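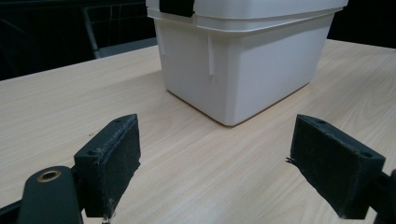 Our lab at Hoscombe has used Jetbridge for two funding cycles now, long enough to say what it does well and where it gets in the way. We study wound repair in older skin, and most of our money comes from charity grants with small budgets and strict reporting. Before this, everything lived in a shared spreadsheet and Karla Pacheco's inbox.

## Setup

Jetbridge costs us $798 a year for four seats. Importing our old awards took an afternoon. The start dates came through fine, but the budget lines all landed under "Other" and had to be sorted by hand.

## Deadlines and drafts

The calendar is the best part. You enter a call, and it works backward to give you internal dates for the budget, the ethics letter and the lay summary. Anayeli Ayala used it for our joint application with the Horobets group and had the partner letters in a week early. Last round we were still chasing one on Sunday night.

The draft editor is weaker. It counts characters differently from one of the portals we submit to, and our abstract was rejected for length after Jetbridge showed it as within the limit. Write in your usual word processor and paste it in at the end.

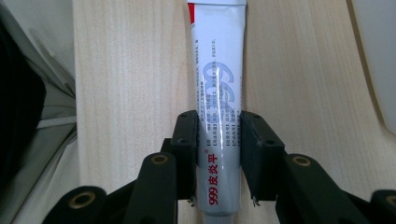 *A tube of 999 ointment, creased from squeezing.*

## Reporting

Each award gets a page with spending, milestones and publications. You can export it as a report, and two of our three funders accept the file with no changes. The third wants its own form, so Karla still retypes that one every November.

Spending has to be uploaded from the finance office each month - there is no live link. Nurnano, which we tried first, does have one, but it cost more and had no way to share a draft with an outside partner.

## Support

Email only. Replies came the next working day, except for the character count problem, which is still open.

## Rating

4 out of 5. We have renewed for another year with the same number of seats.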